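## 4. Data Collection and Results

### 4.1 Task and workspace

The Saltitz task set covers short tabletop jobs that need two arms but no tight coordination between them. In this section we report on one family of tasks from the set, which we call cup-and-stick. The workspace holds two cups that differ in color and shape, and one thin stick. Depending on the instruction, the arms must set a cup upright, bring a cup within reach of the other arm, or place the stick in one of the cups. The instruction is given as text before the episode begins and does not change while the arms are moving.

We chose these objects for practical reasons. A cup lying on its side can roll when touched, so a small error in the first contact leads to a large change in the state of the table. The stick is easy to grasp but hard to grasp in the right place. A grasp near the middle leaves too little length to insert, and a grasp at the very end lets the stick swing. Both problems show up early in an episode, and this makes failures fairly cheap to label.

All episodes were recorded on the same two-arm station. The work surface is covered with a plain brown sheet. We did not block daylight from the room. Earlier data from our Manninen setup had been recorded with the blinds down, and policies trained on it did poorly whenever a bright patch fell on the table. For the present work we let the light change during the day and logged only the start time of each episode.

### 4.2 Demonstrations

Demonstrations were collected by teleoperation through the Irkine interface, with one operator controlling both arms. Operators were told to finish the task at a normal pace and to keep going after a mistake if the object could still be reached. We did not ask them to start over after a failed grasp. This gave us a number of episodes that contain a miss followed by a second attempt, and we kept all of them.

After removing episodes with dropped frames or a lost arm connection, the training set contains 294 demonstrations. Each one stores the head camera stream, the joint positions of both arms, the two gripper openings, and the text instruction. Wrist cameras were not used in this study. Figure 3 gives a view of the workspace from the head camera. 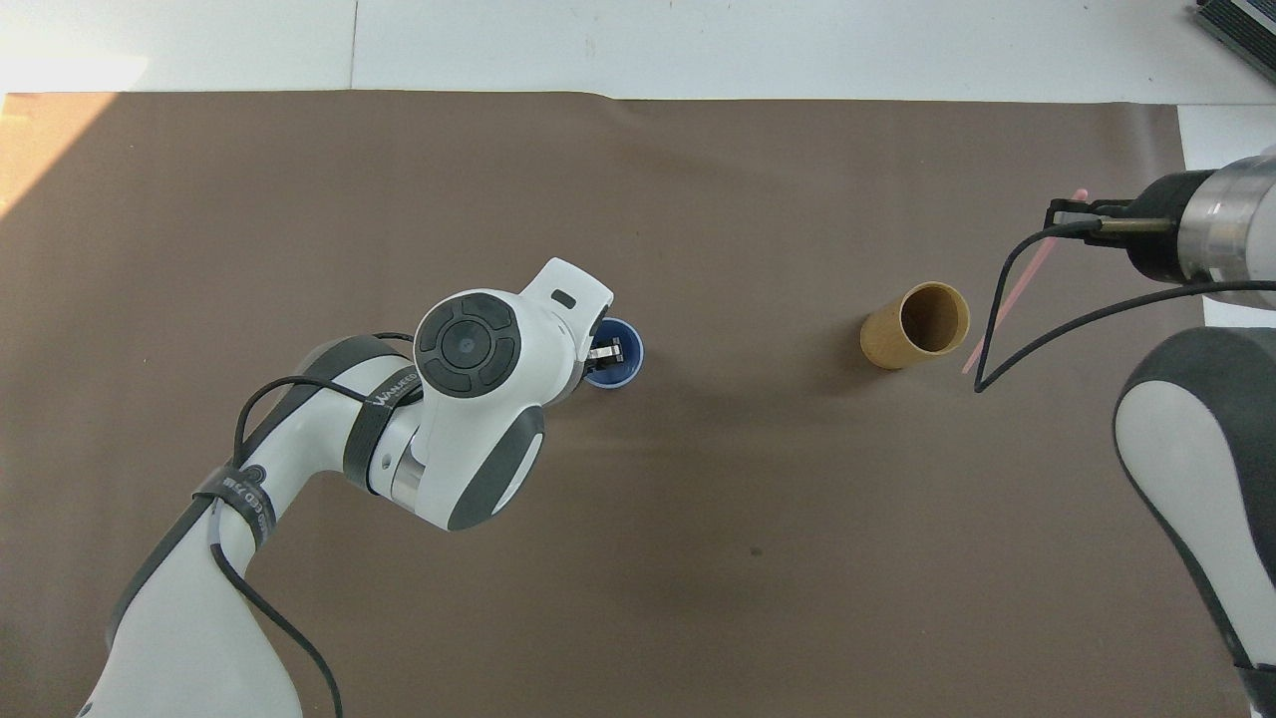 **Figure 3.** Head camera view of the cup-and-stick workspace. The left gripper is over the blue cup, the tan cup appears tilted on the brown surface, and the right gripper overlaps the upper part of the pink stick.

The head camera is the only view the policy receives, so occlusion is a constant part of the problem. When an arm reaches over a cup, its wrist housing can hide much of the rim, and the policy has to rely on what it saw a short time before. We therefore feed the model a short history of frames in addition to the current one. The history is sampled unevenly: recent frames are close together and older frames are farther apart. In early trials, an evenly spaced history of the same length gave worse results on stick insertion and made no clear difference on the other tasks.

Cabling was left in view. The cables move with the arms and sometimes pass close to the objects. We considered masking them out but decided against it – a mask would have to be updated for every change to the station, and the cables also tell the model something about arm pose.

### 4.3 Compared methods

We compare three policies. The first is a standard behavior cloning model trained on the current frame only. The second adds the frame history described above. The third is Camitside, our full method, which adds a separate output that predicts which arm should act next. During training, this output is supervised with labels computed from the joint velocities. At run time, the arm that is not selected is held at low speed, but it is never fully locked. Holding it still caused trouble in handoff episodes, where both arms need to move for a brief period.

All three policies share the same image encoder and were trained for the same number of steps. We did not tune the learning rate separately for each policy. It is possible that the single-frame baseline would gain a little from further tuning, but we don't expect this to change the order of the results.

### 4.4 Evaluation

Each policy was run for 35 trials per task. Starting positions were drawn from a fixed list that was shared across policies and was not used during data collection. A trial counted as a success if the goal state was reached within the time limit and stayed in place after both arms had withdrawn. Trials stopped by the safety system were counted as failures.

On the uprighting task, the difference between the frame-history model and Camitside was small. Both handled a tilted cup well when its open side faced the nearer arm. Most of the remaining failures came from closing the gripper too early, which pushed the cup away. The single-frame model made the same error more often and rarely recovered from it.

The gap was larger on stick insertion. The single-frame model often lost track of the target cup once the gripper was above it. The frame-history model corrected much of this, but it had a second problem: both arms sometimes moved toward the same cup and then stopped, each waiting for space. Camitside reduced these stalls to 2 in the full set of insertion trials. Both took place in strong sunlight, though with so few cases we can't say that the light was the cause.

We also looked at how the arm-selection output behaved over time. In successful trials it usually changed 3 times or fewer. In failed trials it often flipped back and forth before the first contact with an object. This suggests that the output could be used as a simple warning signal. We tried a basic version in which the arms pause and back off when the output changes too often within a short window. It prevented several collisions with the cups but made the trials slower, and it is not included in the results reported here.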